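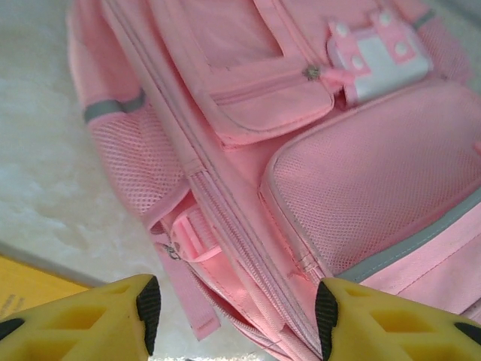

Open day at Wemgate, 25 February 2018

I went to the Wemgate open day expecting to be sold something, and I was, a bit. The pitch goes like this: you show a robot arm enough examples of an ordinary chore and it learns the chore without anyone writing out the steps. The chore on show was handling a kid's school bag. Pink, mesh pockets, zippers everywhere, lying on a shaggy white rug. I'll give them credit for the rug. Most demos I've been to use a bare bench and a foam cube.

How the examples get made

A person steers the arm and the computer records what the small camera near the gripper sees, along with how the arm moved. One go at the task is one example. They want 1000 of them for the bag alone. On the day I visited they had 79 that Knut Haberkorn, who runs the recording, was willing to keep. I asked what happened to the rest and he said they were thrown out for being "untidy". I'd have thought untidy was what you wanted, if the thing is ever going to work in somebody's house. He didn't really agree. His view is that a sloppy example teaches sloppy habits, and that the variety should come from moving the bag.

The gripper has two chunky yellow fingers with black pads on the inside. Next to a zipper pull that small they look like oven mitts. I asked to have a go at steering and got three tries. I was after the webbing strap, the one with the plastic buckle, and missed it twice. The third time I had hold of something, but it was mostly rug. None of mine will be kept.

What I'm not sold on

Every example I saw used the same bag. Haberkorn says a second one is coming from Prirgate in July, when the Fallau site starts recording as well. Fine, but two bags is still two bags. I also couldn't get a straight answer on how they'll test it. The handout talks about "success" and doesn't say who decides.

The talk by the Harms people ran long and I left before questions. Parking is free if you go in by the back gate - the sign out front says otherwise. Tea was nine steps from the recording area and already stewed.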